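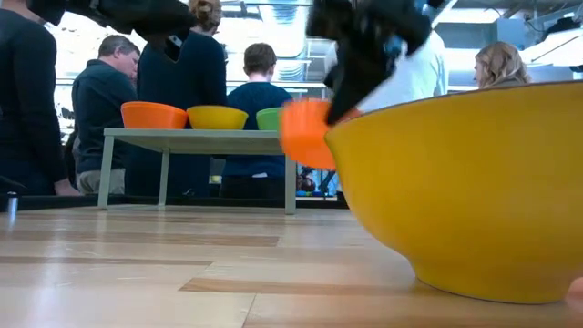
Colored bowls on the table at the Hustari kitchen shop in Cisgate.

2023-01-15

The kitchen shop Hustari opened its new tableware room in Cisgate this month. Visitors can see the bowls on a light wooden table, where orange, yellow and green ones stand in a row on a low shelf.

The bowls are from the Drusico series, which the shop sells in 2 sizes. The shop says that the large yellow bowl was the most asked for in the first days.

The room has an area of 90 square meters and was before used for storage. The work of changing it took 2 months. In total there are 3,000 pieces of tableware for sale in the shop.

The tableware room is open until the end of January with the same hours as the shop. The entrance is free.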